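Totthorpe Workshop, Room 2
Notebook entry, Wednesday, January
Entered by L. Onyshchenko

Purpose of entry: condition survey of work surfaces and small stores, continued from the previous page. The survey was requested by Stetsiuk following the change of supplier for table coverings. Entries on the shelving and the sink are to be found in the earlier pages and are not repeated.

1. Work surfaces

The two narrow benches under the windows were cleaned and inspected first. Both are sound. The left bench has a raised edge strip at the corner nearest the door, which catches on sleeves. It was pressed down and taped, and a permanent repair has been entered on the maintenance sheet. The right bench required no attention beyond the removal of old adhesive.

The adhesive was removed with the citrus cleaner and a plastic scraper. Metal scrapers remain prohibited on all coated surfaces. Two were found in the drawer of the right bench and have been transferred to the metalwork cabinet. Colleagues who require a scraper at the benches should use the plastic ones, which are kept with the cloths.

The large table was left until the afternoon so that the morning group could finish. Light from the ceiling fixtures is poor for this work, and marks that are plain from one side disappear from the other. The surface was therefore checked twice, once from each long side.
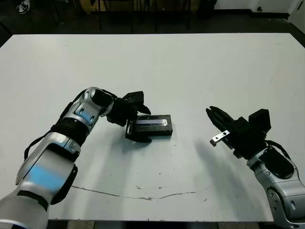 Table coverings in this room were last reviewed when the Gralness sheets were ordered, and the notes from that review are too brief to be of use. For the present survey the following terms are adopted: a speck is a mark smaller than a match head; a smudge is a mark with no definite edge; a line is anything longer than a hand's width. By these terms the white tabletop has scattered specks and smudges, all minor, and a single line of concern, dark, thin and wavy, running more or less across the table from left to right. I have not been able to decide whether it is a crack or a scuff. A fingernail drawn over it gave no clear answer, and Stetsiuk, who tried the same, was of the opinion that it is a scuff with dirt in it. The line is to be cleaned with the mild solution only and examined again under the hand lamp. Until that has been done, no solvent is to be used on this table.

If it proves to be a crack, the whole covering will have to be replaced, as the supplier does not recommend filling. The quotation from Zavus is 157 per sheet, delivery extra, with a waiting time of 30 working days. If it proves to be a scuff, polishing will be sufficient and can be done in house.

2. Small stores

Labels were checked on all items kept in the gray drawers. Labels that could no longer be read were replaced. The following rules apply from this entry onward:

Labels are to be placed on the top face, where they can be read without lifting the item.
Items are to be set down flat on the table and not dragged across it.
Any item without a label goes into the red tray and stays there until it has been identified.

The red tray contained a quantity of old connectors and one power adapter of unknown origin. The adapter has been marked "do not use." Stetsiuk believes it belonged to the former label printer but could not confirm this.

The label tape is running low. A box of 50 rolls has been requested. The request was returned once for lack of a budget line and has been sent again under general supplies.

3. Floor and seating

The floor was swept in the morning. The chairs have dark legs that are difficult to see against the floor when the room is dim, and two complaints of stubbed toes have been recorded. Pale tape around the lower part of each leg was proposed. No decision.

4. Costs to date

Total spent on the room under the current survey: 1,518. This includes the edge strips and the cleaner but excludes any new covering. Receipts are in the blue folder.

5. Outstanding

Examine the line on the large table under the hand lamp.
Ask Zavus whether a single sheet can be supplied from stock.
Permanent repair to the left bench, edge strip.
Return the borrowed hand lamp to Room 4 after use.

L.O.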